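Selurau House Training - Kitchen Care, Handout 4
The sink and what stands around it

In the first part of the course we looked at floors and cupboards. Today we stay with one place only, the kitchen sink. Please read these notes before the practical hour and bring your own gloves.

A steel basin needs attention in the corners, at the overflow and at the drain. The order of work is from the top to the bottom: tap, rim, walls, floor, strainer. The sink in both pictures is steel, with a tall curved tap and a cutting board over its right side. 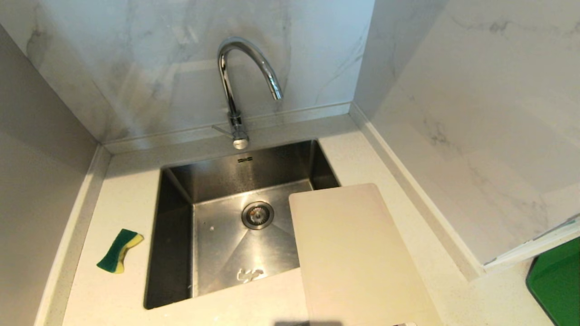
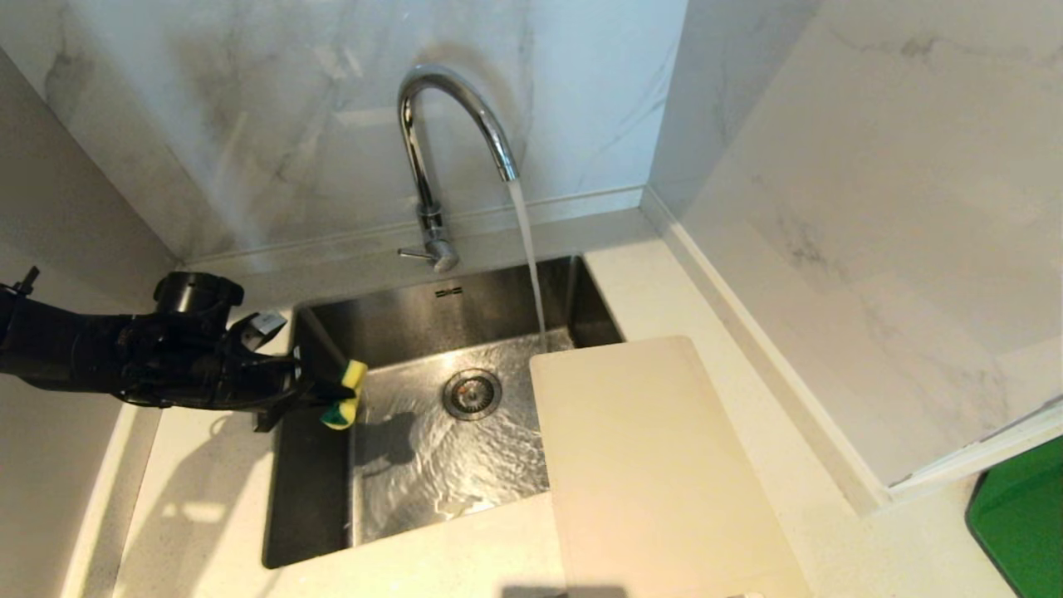 One remark from last term's group should be mentioned, that the walls are a waste of time and a quick wipe of the floor of the basin is enough for daily use. I agree for the daily wipe. For the weekly cleaning I do not agree, as grease stays on the walls above the water line and you feel it with the finger before you see it.

Sponge. Use the soft yellow side for the tap and the rim. The green side is for the basin only, with light pressure, and always along the grain of the steel. Across the grain it leaves fine scratches, and these can not be polished away in a home kitchen.

Board. Take it off before you begin, wash it separately on both sides and let it stand upright to dry. A board that lies over the sink while you scrub will catch the dirty drops.

Strainer. Lift it out, brush the slots or holes from below, then rinse. Small orange-brown spots on steel are often only rust from another object, for example a tin or a wire pad. Try a paste of baking soda first - leave it 4 minutes, rub softly, rinse well.

Water. Open the tap only for wetting and rinsing. At the end, dry the floor of the basin with a cloth, also where the water likes to collect near the front. Drops that dry alone leave lime marks.

For the next lesson: clean your own sink in this order and write down which 2 places took the longest. We continue with the worktop and the joints at the wall.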